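September, evening

Swapped the finger sets on both arms before lunch and spent the rest of the day on the comparison Valentina asked for. Set A is the stock pair. Set B is the Wolloron pair, with a softer pad and a narrower tip. Same controller gains for both, same leader speed, no retuning between sets.

Cap task first, then the box. 66 trials per set on the caps, operator alternating between Urho and me. Stock fingers lost 18 caps, nearly all on the left arm, nearly all at the moment of contact. The cap tips if one finger lands early. Set B tips fewer but lets them rotate on the way to the container, so the release is worse. I have not decided how to score a cap that goes in upside down. Rocío says count it. I have marked those rows separately for now.
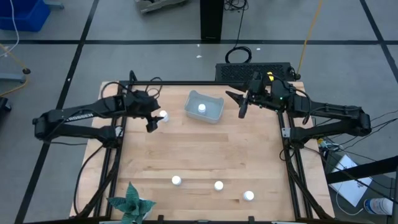
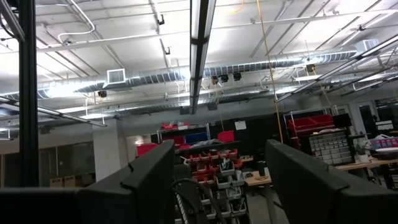
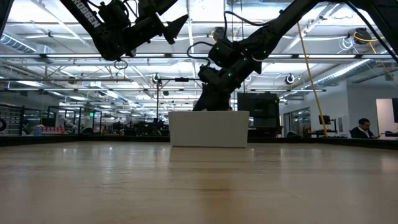

Bimanual Manipulation Group – Urnley Laboratory

Box task is slower to judge. The right arm reaches the box without trouble, but from the fixed view the fingers disappear at the rim and the operator is guessing depth. The wrist view ought to cover this. It does when the wrist is pitched down. Pitched up, it exposes for the ceiling lights and then takes too long to recover. Locked the exposure at 148 in the Fludero driver, which helps over the wood and makes everything past the table edge useless. Acceptable.

Left wrist has a small offset on joint five after homing. Repeatable, always the same sign. Urho thinks cable drag – there is a lot of cable on that arm – and I think it is the encoder zero. Will re-home with the cables unclipped and see who is right.

Boateng controller dropped one session at 4:40 pm, no fault code. Restarted, finished the block, kept the partial log.

To do:
Re-home left arm, cables off
Ask Celeste for the harder pads
Repeat set B with closing force down one step
Send Elfriede the raw rows, not the averages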